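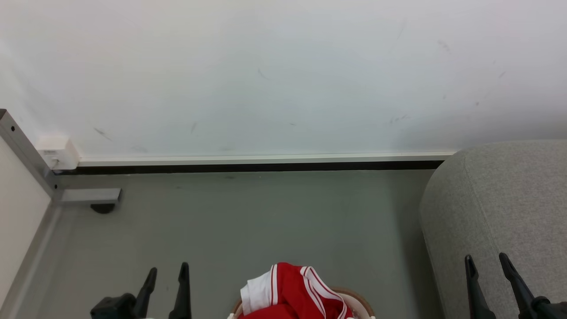
## Walls, skirting and floor edges

- [x] Skirting fixed tight along the long wall. Pale strip on top, black band below.
- [x] Wall surface sound. A few light scuffs and flecks, most of it clean. Sugar soap first, please, before anyone opens a tin of paint!
- [ ] Carpet edge at the Narnix Room doorway. Lifting on the hinge side. Gemechu has tape on it for now, needs a proper trim strip.

## Doors and exits

- [x] Front doors open outward with one push. Lovely and smooth now that the closer's been adjusted (thank you Siebe, they used to slam like anything)
- [x] Exit signs lit, all of them, including the side hall one that was dead in May
- [ ] Rear exit path. Folding tables stacked against the wall again. The clear width came down to 80 cm and I want the lot moved into the store.

## Fire gear

- [x] Extinguishers on hooks, pins in, gauges in the green
- [x] Fire blanket in kitchen, tabs hanging free
- [ ] Extinguisher tag 902 not punched at the last service. Mihret to ring the contractor.

## Kitchen

- [x] Gas shut-off labelled and easy to reach
- [x] Fridge at 2 degrees, which is terrific for an old unit on a warm afternoon
- [x] Urn lead replaced and tagged
- [ ] Range hood filters greasy. Soak overnight, dry them fully, refit.

## Electrical

- [x] Switchboard door closes, circuits labelled in handwriting you can read!
- [x] Safety switch tripped and reset on test
- [ ] Power board behind the Endale stage has another power board plugged into it. Unplug the second one and use the wall outlet near the steps.

## Outside

- [x] Ramp handrail solid, no wobble at either end
- [x] Car park lights working
- [ ] Gutter over the bike rack full of leaves. Two-person ladder job, roughly 20 minutes.

Best result we've had at Varkham Hall, and I'm rapt with how the exits came up. Open items go to Gebremedhin for the jobs list. I'll recheck the rear exit myself before the next dance night.

Checked by Jannik Lammers, August 2026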